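Snack Bag Packing Area: Walk-Through Checklist
Checked by Wiesława Szulc, 5th July
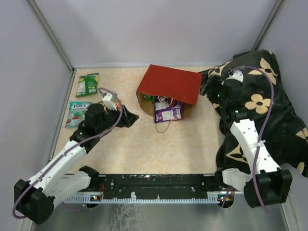

Floor surface: OK. Peach marble pattern hides crumbs, so wipe it even when it looks clean.

Side walls: OK. No sharp corners.

Paper bags: ATTENTION. Bag on its side with packets at the mouth. Stand it up before filling.

Bag handles: ATTENTION. String handle lying in a loop on the floor. Tuck it in or it will catch.

Loose packets: ATTENTION. Green packet and the FOX'S one still out. Check dates, then bag them.

Black cloth: ATTENTION. Crumpled, with bits of orange wrapper by it. Shake out, fold, put away.

Seals on packets: NOT CHECKED. Yurii to do on the next round.

Spare bags: 9 on the shelf, 3 with weak handles. Reorder from Kivi.

Open items go to Emanuel Enache. Next full check in October.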